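About Wutasico

Wutasico makes small plastic parts for people who repair things – hubs, bases, toothed rings, covers. Hui-mei Su and Baoshan Zhong opened the shop in April with one table, and we now keep 72 parts in the catalog.
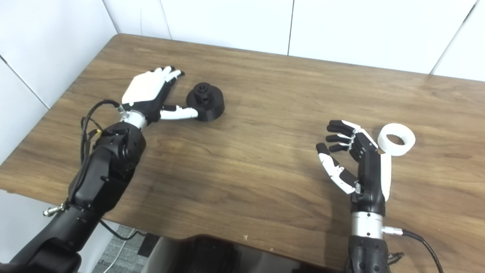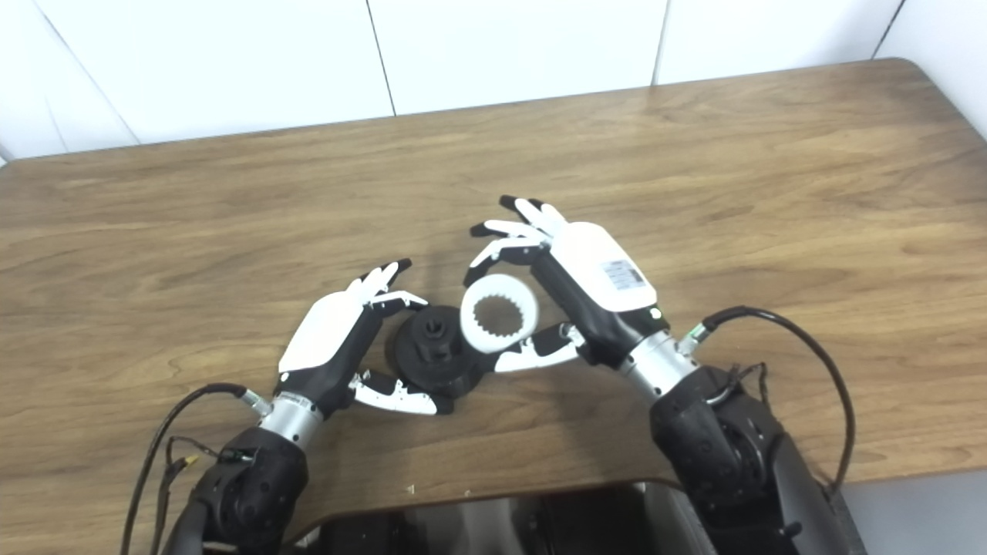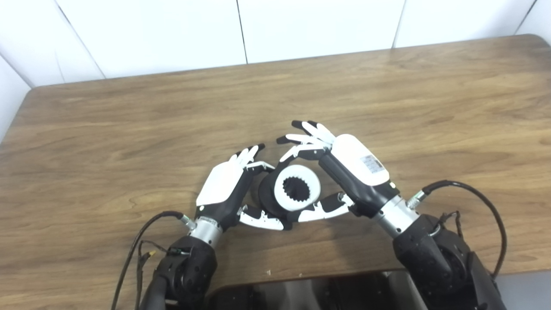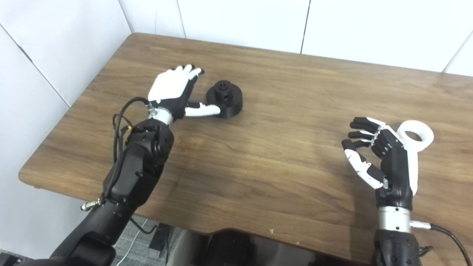 Orders of up to 80 pieces ship in 8 working days. Larger runs go through Cheng-en Kan, who will send you a quote and a sample. If your old part is broken, mail us the pieces and we will measure them. Black and white are our standard colors – ask about others before you order.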